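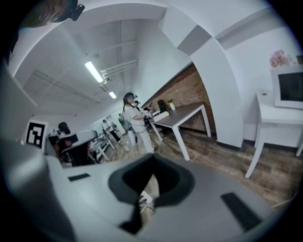 Liebe Frau Stergiou, seit meinem letzten Bericht an die Skeller-Stiftung ist das Bredtoner Wörterbuch ein gutes Stück dicker geworden, und ich freue mich richtig, Ihnen davon zu erzählen (der Kaffee steht bereit, es wird etwas länger). Wir haben jetzt 269 Einträge, die fertig redigiert sind, also mit Bedeutung, Lautschrift und mindestens einem Beispielsatz, den wirklich jemand so gesagt hat. Die meisten neuen Wörter stammen aus den Gesprächsnachmittagen, die wir im Februar in unser neues Quartier verlegt haben. Schön hell ist es dort mit den weißen Wänden und den Leuchtstoffröhren an der Decke, da kann auch jeder die alten Karteikarten lesen, ohne damit ans Fenster zu laufen! Nur der Hall macht uns noch zu schaffen, auf den ersten Aufnahmen klingen alle, als säßen sie in einer Schwimmhalle. Clyde Haverford hat inzwischen Wolldecken und zwei alte Vorhänge organisiert, und siehe da, man versteht sogar die Endungen.

Was wir gesammelt haben

Am ergiebigsten war das Thema Küche. Ich hatte auf Wetter und Landwirtschaft gesetzt, aber sobald das Gespräch auf Sonntagsessen kam, redeten alle durcheinander. Allein für den Kanten vom Brot haben wir vier Bezeichnungen, und zwei davon stehen in keinem der älteren Verzeichnisse. Beim Knust wurde es kurz laut, weil die Leute vom oberen Dorf behaupten, so habe bei ihnen kein Mensch gesprochen. Wir haben beides aufgenommen, jeweils mit Ortsangabe.

Ein Gewinn für das Projekt ist Keisha Okafor, die die Lautschrift übernommen hat. Sie hört Unterschiede, an denen ich seit Jahren vorbeihöre, und hat nebenbei meine ganze Schreibweise der kurzen Vokale umgeworfen. Das hat mich drei Abende gekostet, und sie hatte recht. Die alten Einträge sind entsprechend korrigiert, bis auf den Buchstaben S, vor dem ich mich noch drücke.

Die Kartei Lindqvist

Im Antrag hatte ich geschrieben, dass wir den Nachlass Lindqvist bis zum Frühjahr durchgesehen haben wollen. Das haben wir nicht ganz geschafft. Es sind 300 Karten, beidseitig mit Bleistift beschrieben, und der gute Mann hat sich ein eigenes Kürzelsystem ausgedacht, das er mittendrin gewechselt hat. Ein Haken hinter dem Wort bedeutet am Anfang "veraltet" und später "bestätigt" - da sitzt man dann. Darnell Holloway hat eine Liste der Kürzel angelegt, mit der es jetzt viel schneller geht. Eingescannt ist alles, abgeschrieben bis einschließlich M.

Ein Fund, den ich Ihnen nicht vorenthalten mag: Auf einer Karte steht das Wort "Zwusel" für einen verhedderten Faden, und darunter nur "Mutter, ständig". Ich habe beim nächsten Nachmittag danach gefragt, und gleich mehrere Leute kannten es, allerdings für Kinder mit ungekämmten Haaren. Steht nun mit beiden Bedeutungen drin.

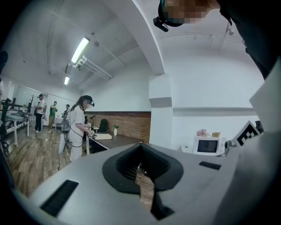

Geld und Technik

Beim Geld liegen wir im Plan, mit einer Verschiebung. Das Aufnahmegerät war günstiger als veranschlagt, dafür kosten die Fahrten mehr. Einige unserer besten Erzählerinnen und Erzähler kommen nicht mehr gut aus dem Haus, also fahren wir hin, neun Besuche waren es im Berichtszeitraum. Ich würde den Rest aus dem Posten Technik gern auf die Fahrtkosten umlegen und bräuchte dafür ein kurzes Ja von Ihnen, eine Mail genügt mir. Die Belege hängen an, diesmal sortiert (ich gelobe, dass es so bleibt).

Die Datenbank läuft weiter unter Mameck. Mit der Suche bin ich zufrieden, mit dem Export überhaupt nicht, der frisst uns regelmäßig die Sonderzeichen aus der Lautschrift. Rafferty Abernathy hat einen Umweg gebaut, der funktioniert, solange man ihn genau in der richtigen Reihenfolge anklickt. Für den Druck brauchen wir etwas Stabileres. Falls es bei Ihnen im Haus ein Projekt gibt, das mit Lautschrift in den Satz gegangen ist, wäre ich für einen Namen sehr dankbar!

Wie es weitergeht

Bis zum nächsten Bericht möchte ich die restlichen Karten abgeschrieben haben und das S in Ordnung bringen. Außerdem wollen wir einen Nachmittag nur mit Schimpfwörtern machen. Die Nachfrage ist riesig, die Anmeldeliste war voll, bevor der Aushang richtig hing. Offen ist noch, ob wir die derberen Sachen mit Namen der Gewährsleute veröffentlichen dürfen. Keisha ist für Initialen, Clyde will unbedingt mit vollem Namen bei "Schlunzkopp" stehen. Ich frage jetzt alle einzeln und lasse es mir unterschreiben.

Den Probebogen mit den Buchstaben A bis D schicke ich Ihnen gesondert, der ist noch beim Korrekturlesen. Wenn Sie selbst einmal zuhören möchten: Wir fangen immer um 15 Uhr an, Kuchen gibt es meistens auch. Geben Sie mir nur kurz vorher Bescheid, dann hebe ich Ihnen einen Platz bei den Vorhängen auf.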